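Notes for week 5: our Monday at the Dullora open day

Hi all! I promised I'd write up the trip to Cullilside while it was still fresh, so these are my notes, tidied a little (only a little). If you came along, use them to fill the gaps in yours. If you missed the bus, read them before the lab session, as I'll be leaning on them pretty hard.

1. What we went to see

The Dullora lab throws its doors open once a year, and I've been wanting to take a class there for ages. The main demo this time was Stirkon, their kitchen simulator. Everything happens inside a computer: a white arm, a marble counter with a sink in it, and a piece of fruit to deal with. I loved it, and I'm not even a kitchen person.

The first thing they put on the big screen was the close-up view, the one that looks out past the gripper. I think a few of you were expecting the nice wide shot and were a bit thrown.
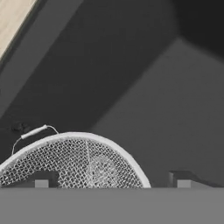 I asked the presenter how much of the week goes into building scenes and how much into running them, and the answer was mostly building. Every object needs a shape you can look at and a second, simpler shape the physics can bump into. Thin stuff like mesh and wire is a pain (my word, theirs was ruder). You can make it look lovely and still have the fingers pass straight through it if the second shape is sloppy. Please write that down, it'll come back in the homework.

2. Two kinds of view

We then switched to the room view, and I could feel everybody relax! With the whole arm on screen you can judge reach, see where the elbow goes, and spot trouble with a faucet or a bowl before it happens. What you can't judge so well is the last little bit between the fingertips and the fruit. For the fruit in the colander, down in the sink, I'd want both views open side by side. 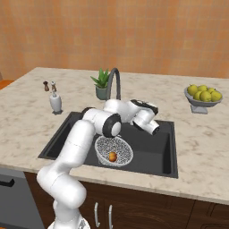 3. Starting positions

Stirkon can shuffle the start of a run, so the fruit doesn't always sit in the same spot. The batch they talked us through had 231 runs in it, split into groups of 10 with the same settings inside each group. I liked that a lot. If one group goes badly, you know which settings to go and look at.

We spent a good while on the case where the fruit is out on the open counter. It sounds easy, and for us it would be, but think about what the arm has to settle first: how far to travel, which way to turn the wrist, how wide to open, how low to go before closing. A round fruit can roll if one finger gets there early. 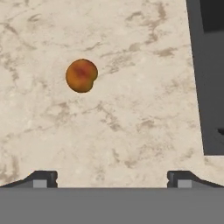
Gripper view: the fruit on the marble, with the fingers spread apart.

Somebody at the back asked if the pattern in the marble matters. Great question! It can. Software that has only ever met a plain counter may get confused by brownish veins, so the lab swaps surfaces from time to time.

4. The approach

My favorite part. The presenter paused with the gripper low over the counter and had us guess the next move before pressing play. We argued for so long that we ate into the coffee break, and I regret nothing. Keep the Schmieder checklist from last week next to you for this one: where is the wrist, which way do the fingers point, what else is close by?

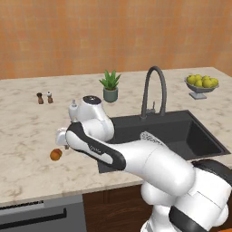 5. For next time

Pick one of the two views and write me a page on what you could decide from it and what you'd have to guess. Everyday words are fine. Sketches are very welcome, even bad ones (you've seen mine on the whiteboard).

Then choose an object from your own kitchen with holes or thin wire in it and draw the simple shape you'd give the physics. Say where it would go wrong.

The lab session runs 40 minutes, so come with the page already written. Anyone who still has a visitor badge from Cullilside, drop it in the box by my door and I'll mail them all back together.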